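Rendance opens second year of computer refurbishment scheme

14 June 2025

The Rendance Reuse Centre has opened the second year of its desktop refurbishment scheme, under which retired office computers are stripped, checked and rebuilt for use in schools and public reading rooms. The centre expects to handle 200 machines before the scheme closes in October.

In its first year the scheme received 727 desktop towers from local offices and colleges. Of these, 87 were judged beyond economic repair and were broken down for parts. The remainder were returned to use, most of them with additional memory and a replacement drive.

Viera Rusnák, head of the centre, said that demand from schools had exceeded expectations. "Many of these machines were withdrawn because an office lease had come to an end," she said. "The case, the board and the power supply often have years of service left in them, and it is right that they should be used."

Work on each computer begins with the side panel. Once the tower has been laid flat and opened, the interior is inspected for damage before any part is removed or fitted. Particular attention is given to the processor socket, where a single bent contact can prevent a machine from starting.

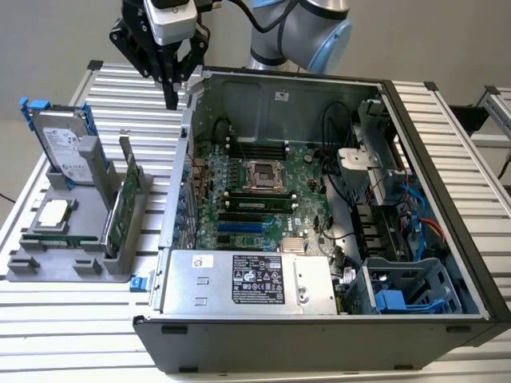

Changes to the procedure

Under revised working instructions, processors and memory are now dealt with as separate stages. Ľubomír Ondrejka, who supervises the workshop, said that the change followed a review of the first year's repairs, in which faults at the socket accounted for a large share of repeat work.

Processors are to be kept flat and within reach of the open case, so that they are handled as little as possible. The retention lever must be fully raised before a processor is placed, and the chip is to be lowered straight down without pressure. Memory modules are tested one at a time and the slot used is noted on the job sheet. Power supplies are accepted only where the rating label can still be read in full.

The centre has also adopted a standard layout for its benches. The tower lies on its side with loose components to the left, and cables inside the case are left connected at the board end unless the drive is being changed.

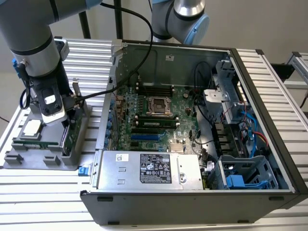

An opened desktop tower on the workbench, with a circuit board and processor set out in the tray beside it.

"The layout is a simple matter, but it has made a difference," Mr Ondrejka said. "A technician can move from one bench to another and find everything in the same place – that was not the case a year ago."

Parts and training

Replacement drives and thermal paste for this year's work will be supplied by Gilter under an agreement signed in the spring. Michalík, the transport company, will continue to collect donated equipment without charge from addresses within the district. Components that cannot be reused are sorted by material and sent for recycling.

A short course for new technicians will run alongside the scheme. It consists of 7 sessions on opening and cleaning a tower, identifying memory and expansion slots, fitting a processor, and testing a completed machine. The course will be taught by Rukhsana Rana, and those who finish it will receive a certificate from the centre.

Organisations wishing to donate desktop computers are asked to contact Kazimír Vaněk at the collections office. Hard drives should be removed or securely erased before collection. Laptops, printers and monitors cannot be accepted at present.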